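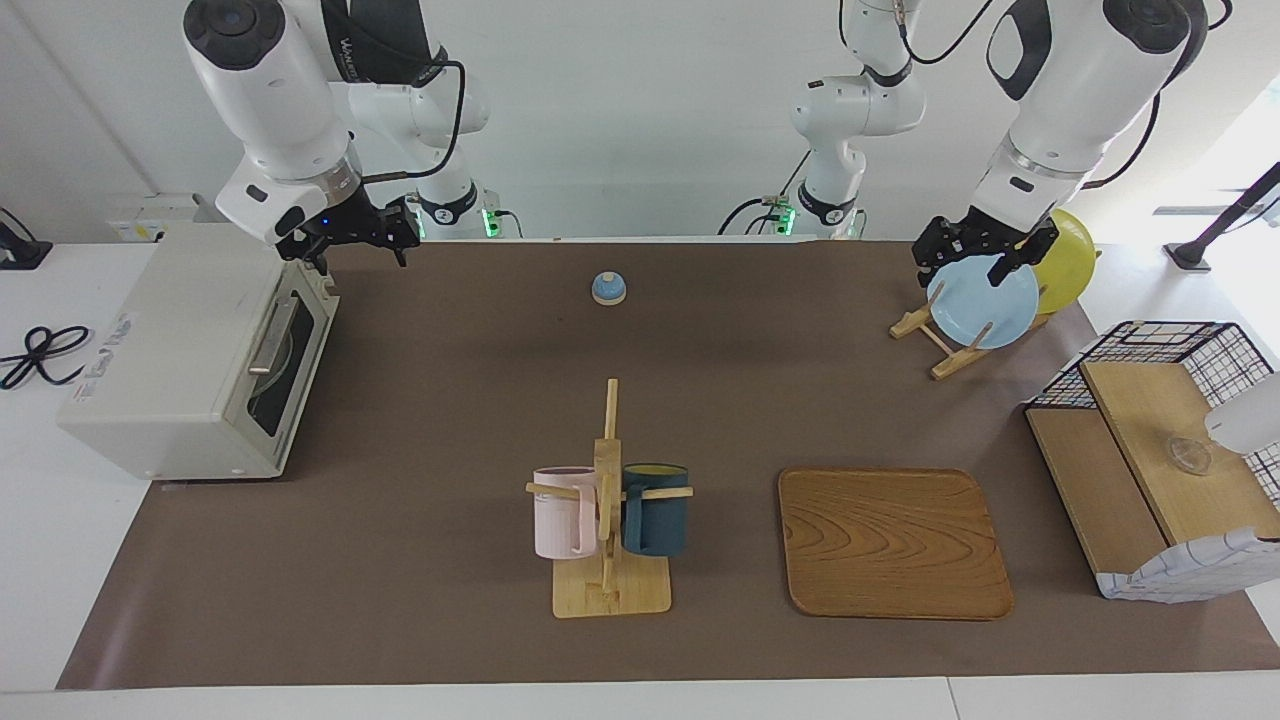
Hello again from the planning corner! Last issue I promised you news on the dish rack problem, and I have some, though it comes with a fair amount of grumbling about timestamps.

For anyone who skipped the spring issues (I forgive you), our two arms at Vondside run on a task planner we call Clusero. It takes a goal like "put the plate in the stand," picks an arm, picks a grasp and hands the whole thing down to the motion layer. The first two parts have been fine for ages. The trouble was always the last couple of inches, where a plate has to go in upright between wooden pegs and the planner treats every one of those pegs as a wall it must never touch. So it would plan a lovely path right up to the stand and then announce that no solution existed. Very polite about it, too.

Myrto Rallis had the idea that got us moving. She split the placement into two stages: a normal collision-checked approach that stops short of the stand, and then a slow, compliant push where contact with the pegs is allowed and the controller just listens to the forces. I had been trying to do it all with smaller and smaller safety margins, which was a silly way to spend most of August, and I've now deleted that branch with great pleasure.

We ran 62 placements with the new version, all on the blue plate, with the mug tree, the toaster oven and the rest of the usual clutter left out on the mat. Only 4 of them failed. Two were bad grasps, where the fingers had the rim too far to one side and the plate swung as it came down. The other two were my fault, and here come the timestamps.

The force readings and the joint positions come in on separate threads, and I was matching them by arrival time when I should have been matching by the time they were measured. Most of the time you'd never notice! But when the logging got busy, the force data lagged by 24 milliseconds, and the controller would keep pushing against a peg it should already have felt. Radek Sýkora spotted it in the plots while I was busy blaming the plate. It's fixed in the main branch, so please pull before you run anything with contact in it. If you have your own copy of the sync code (Ebbe, I'm looking at you), you'll need to change it by hand.

On the perception side, Štefánia Hrnčiar has been working on shiny and see-through things. The glass bowl is still the worst of the bunch. The depth estimate gives you the board underneath it and hardly any bowl, so she's now fitting the bowl's outline from the color picture and using depth only for the surface it sits on. She has 1174 labeled pictures so far and says the outlines are good from above and shaky from a low angle. The balloon, to my surprise, gives her no trouble whatsoever.

One smaller change that I'm very fond of: the planner now keeps both arms in the same timeline. Before, the idle arm was just a frozen obstacle, and the busy arm would take the strangest detours to get past it. Now the idle one can be asked to shift out of the way, with a cost attached so it doesn't fidget all day. Setting that cost took me a whole Saturday and I'm still not sure about it. If your arm seems restless, turn up idle_move_cost in the config and tell me what number you ended up with.

Next on my list is hanging mugs, which needs the same two-stage trick but with a handle going over a peg, and the handle is usually half hidden by the gripper. Dalibor Šimko wants to try regrasping on the mat first. I want to try a wrist turn partway through. We'll run both, and I'll print the numbers in the next issue even if his are better.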